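Workshop tips: keeping a two-finger gripper on speaking terms with your cups

The Dulero arm on our bench has one job, which is picking up disposable cups and putting them down again. It has found a lot of ways to be bad at it. These are the fixes that stuck.

Clean the fingertips first. Wipe both with a damp cloth, then a dry one. Skip the spray polish. Charoen Kaewkla tried it once and we spent the morning watching cups slide to the floor like otters.

Check the tip screws next. They work loose faster than the manual admits, and the log says ours had gone 3,707 grips before anyone looked. Now we snug them every 2,000. Snug means finger-tight plus a small nudge, so put down the long wrench.

Run any new cup size in the simulator before you let the arm near it. Stop the approach low, beside the body, and look at the gap there. If you only look at the lid you will feel great and crush the cup.

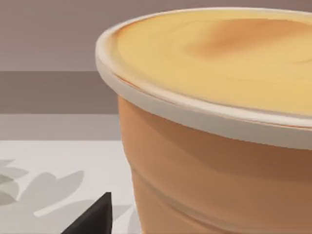 Simulator view, fingertip low and just left of the cup.

Grip below the lid, always. Lids pop off, and the arm will carry one away with complete confidence.

Set closing force with an empty cup, then try a full one. Start at 17 on the Dulero dial and go up one click at a time. Waraporn Ruangrit starts at the top and works down, and she also owns the mop.

Re-zero the fingers after every crash, including the little ones you weren't going to mention. Close them fully, press and hold the home button until it beeps, open, done.

Spare tips live in the Fandis tin, second shelf. If you take the last pair, write it on the lid. Chalerm Nuchit, this means you.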